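Gripper notebook, entry 29
September, bench 2 and the bedroom set
Comparing: Ondberg finger pads (blue, soft) against the Quaye pads we have used since spring

Why we are doing this

Laundry trials on the Clondholm project start next month and we need to settle on one pad before we freeze the hand-held units. Whatever goes on the hand-helds goes on the arm too, so a bad pick costs us twice. The Quaye pads do well on boxes and bottles but they slide on knits, and we logged a lot of second grabs in the last round.

Setup

Both pads mounted on the same triangular bracket with the straight inner bar. Pivot pins cleaned, no grease. Squeeze set at 11 N at the tip with the Lunham gauge before each block. I checked it again after each block and the Ondberg side had drifted a little low, so I reset it. Firmware build 1707 on both controllers. Camera mount not touched between blocks.

107 grabs in total, split between jeans, T-shirts, a towel and socks. Same person on the handles for all of it. Missed grabs were counted as misses even when the second try was fine.

Jeans

These took the most time. Denim is stiff, the seams are thick, and the waistband on the pair we used is a ribbed knit, so you get two very different materials in one garment. With the Quaye pads the knit part pulled out from between the tips as soon as the denim below started to swing. With the Ondberg pads I could take the bunched pair from the middle of the bed and keep the band and the folds together.
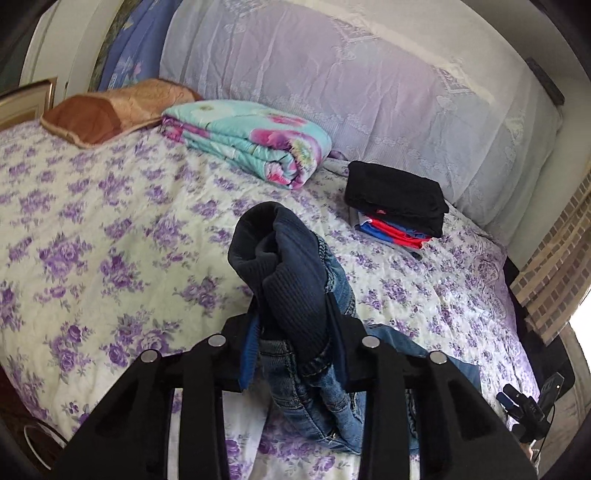 T-shirts, towel, socks

1. T-shirts. Little difference between pads. Both pick up the bedsheet along with the shirt if you come in too low. That is an operator habit and I'll add a line to the instructions.

2. Towel. Ondberg better. Quaye pads caught the loops and then let go late, so the drop point was off.

3. Socks. Quaye slightly better. The Ondberg pad is thick at the tip and pushes a single flat sock away before it closes. Chamfering the leading edge might fix it - worth trying on one spare pair before we order more.

Problems

- One Ondberg pad started to lift at a corner near the end. Glue, I think. The backing was not scuffed before mounting.
- Controller on the second unit dropped its link once during the towel block. Came back after a restart. Log saved, not looked at yet.
- Sheet creases build up over a block and start to affect the low grabs. Smooth it out between blocks next time.

Next

Go with Ondberg for now. Rerun socks with the chamfered tips, same squeeze, same build. Reglue the lifted pad and leave it overnight before using it again. Quaye set is back in the second drawer, labeled.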